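Lista de comprobación previa a la jornada de puertas abiertas. Nave de Loranton, célula Bedstead.
Revisión: 30 de noviembre de 2025
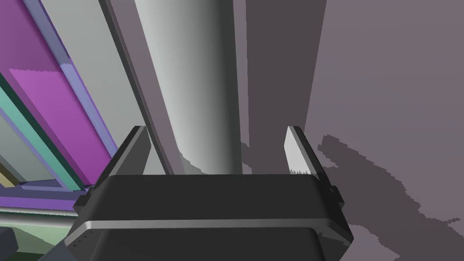
Vengo a revisar esta célula con las mismas dudas que dejé escritas la vez anterior. Kelmendi, que la suministra, asegura que está lista para recibir visitas. Lo que sigue es lo que he podido comprobar por mi cuenta; lo demás figura como pendiente, por mucho que el folleto diga otra cosa.

## 1. Zona de público

- [x] Línea amarilla a 1000 mm del vallado. Medida con cinta.
- [x] Salida de emergencia despejada.
- [ ] Cartel de aforo. Me dicen que «está en imprenta». Ya lo estaba en enero.
- [ ] Recorrido accesible. La rampa termina en un escalón.

## 2. Célula y parada de emergencia

- [x] Seta de emergencia exterior: probada tres veces, para las tres.
- [x] Puerta con enclavamiento. Corta al abrir.
- [ ] Rearme. Se puede hacer desde un punto sin visión completa del interior. **No conforme.** Que «nunca haya pasado nada» no es una medida de protección.
- [ ] Llave de modo manual: estaba puesta en la cerradura. Retirarla durante la visita.

## 3. Pinza

- [x] Apertura y cierre a velocidad reducida.
- [ ] Fuerza de agarre. Solo hay un valor declarado, sin hoja de ensayo.
- [ ] Comportamiento ante corte de alimentación. El manual dice que retiene la pieza. Quiero verlo, con pieza y sin público.
- [ ] Contador de ciclos: marca 1576. La presentación habla de 4000 «ciclos validados». Si incluye los simulados, que se indique en la diapositiva.

## 4. Demostración

- [x] Guion entregado por escrito.
- [ ] Simulación en pantalla. Debe llevar un rótulo que diga que es una simulación. Un modelo que no choca con nada en el ordenador dice poco de los cables, del polvo o de un niño apoyado en la valla.
- [ ] Turno en el que un visitante maneja el mando. Suprimir. Otbridge lo pidió por «cercanía con el público»; no veo análisis de riesgos que lo cubra.
- [ ] Persona junto a la parada durante toda la sesión, sin otra tarea asignada.

## Resultado

Apto con condiciones para exposición estática. No apto para demostración en movimiento hasta cerrar el rearme y el ensayo de corte de alimentación. Enviar las pruebas por escrito; las llamadas no cuentan.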